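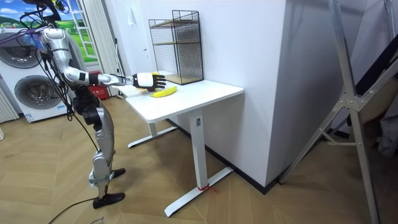

Photo: Akua Ofori

Obituary and Memorial Archive Project
Progress report to the Goossens Fund
April 30, 2023

Work in this period went mostly into the older funeral notices, the ones that were printed on cards and never appeared in a newspaper. We had planned to finish scanning them by the end of winter. We are now through the boxes from the first two funeral homes and partway into the third, which puts us a few weeks behind the schedule in the grant agreement. The newspaper notices are on schedule.

Records added

The archive now holds 1166 notices with a full transcription, of which 594 were added since the last report. Each one has been checked by a second reader against the scan. Names are entered as printed, with later corrections in a separate field, so a family searching under either spelling will find the person. Maiden names were left out of the first batch by mistake and have now been put in.

Most of the slow work is with dates. Many cards give the day of the service but not the day of death, and some give only a weekday. Where the year can't be settled from the cemetery register we leave it blank. Akua Ofori has drawn up a short guide for the readers on this, and it has cut down the number of records sent back.

Requests from families

We received 45 requests through the website. Most people wanted a copy of a parent's or grandparent's notice, often for a memorial book or a headstone. A smaller group asked for corrections, usually a survivor left off the list or a place of birth given wrong. We don't change the printed text, but we add a note signed by the relative. 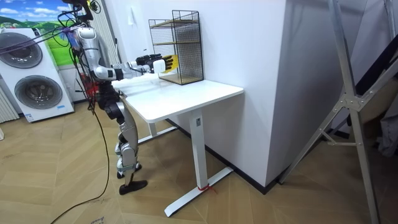 There were 17 requests still open at the end of the period. Several of these are for people whose notices should be in the third funeral home's boxes, and they will have to wait until we get there. Everyone concerned has been written to. Two families asked us to take a notice down. We hid both records from the public search while we look at the wording of our removal policy, which was written for newspaper notices only.

Tribute pages

The tribute pages, where relatives can leave a message under a notice, opened to the first group of families. Messages are read before they go up. The form was built by Rolico and works well on a phone, less well on older tablets, where the send button drops below the keyboard. Rolico has the list of faults and has fixed all but that one. Candle and flower icons were taken off the page after comments from families who found them out of place.

Spending

Scanning came in under budget and transcription over it, by nearly the same amount. Florian Carré asked in the winter whether money could be moved between the two lines, and we have gone ahead on the basis of his reply. Acid-free sleeves from Retex cost more than quoted – the small size was discontinued and we had to buy the next one up. Hosting is paid through the end of the grant year.

Next period

Scanning of the third funeral home's cards should finish in May. After that we will start on the memorial programs, which run to several pages each and often include a poem or hymn. We need a decision from the Fund on whether those should be transcribed in full or only the life story and the list of survivors. Our own preference is the second – the hymns repeat from one program to the next. A sample of both versions is attached with the spending sheet.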